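Ustier Meadow Salamander Crossing: Spring Progress Report to the Entwistle Fund
Prepared by Oana Bucur, project lead. Saturday, March 11, 2023

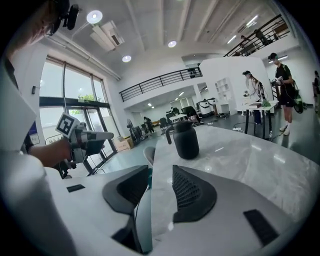
Are the salamanders using the new tunnels?
Most of them are. Of the 385 adults our crews have logged on migration nights this season, only 34 were found on the pavement, and the rest came through one of the 2 tunnels under Josby Road.

We are thrilled with those numbers! Before the tunnels went in, every animal heading from the oak slope to the breeding pond had to cross the open road, usually in the rain and usually just as people were driving home. Now the drift fence steers them along the shoulder and down to the tunnel mouths, and on a good wet night you can stand there with a red headlamp and watch them file in.

Work finished since our last report

The north fence was extended past the culvert, where Inger Fogh kept finding animals walking around the end of it. She and Alun Dafis also reset the posts that frost had lifted over the winter. We switched the tunnel floors from bare concrete to soil and leaf litter – a small change, but the animals now stop and turn back at the entrance much less than they did.

Sólveig Hjaltested has started the egg mass survey at the pond. The south bank is done and the north bank will follow once the water drops enough to wade safely. She is also sorting the trail camera pictures from the tunnel mouths. There are 2,016 of them so far, and a fair share show raccoons, which we would like to understand better. They may just be passing through, or they may have learned where dinner comes out.

Problems

The south tunnel floods at its lower end after heavy rain. Spotted salamanders go through anyway, but wood frogs seem to hang back, and we lost one full night of counts there. Delphine Gallagher has asked the county road crew about a gravel drain along that side and is waiting for a date.

Spending is on plan except for fence mesh, which cost more than we had budgeted. We covered the difference from the travel line and are not asking for additional money.

Next steps

Night counts go on through the end of March, or later if it stays cold. After that we turn to the pond, and to the juveniles, which leave in summer and are small enough to slip under a badly seated fence panel. Alun wants every panel checked before then.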